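Cadormont Walking Guides – October meeting, minutes

Meeting opened at 8 in the back room, Apolinar Meléndez in the chair. A very good turnout!

Last minutes read and agreed.

Season so far: wonderful news, 400 walkers since spring, and the Tiltine ridge walk was full nearly every time. Apolinar thanked everyone who took on a second group at short notice – it was noticed and much appreciated.

New route: Olano presented the lower valley loop, with the old mill and a lovely stretch by the river. All in favour. Trial walk to go ahead before the frost, guides only.

Group size: agreed to stay at 20 per guide on the ridge.

Training: two places offered on the Toledo first aid course. Names to the chair, please.

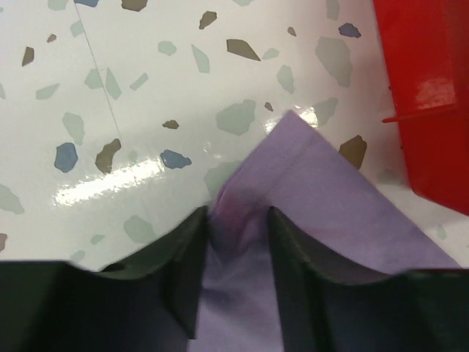

What happens if a visitor books the ridge walk and the weather closes in?
The guide on duty decides that morning, and the visitor can take the valley walk or have their money back.

Badges: new ones ordered, 40 in all.

Meeting closed with tea and a great deal of cake.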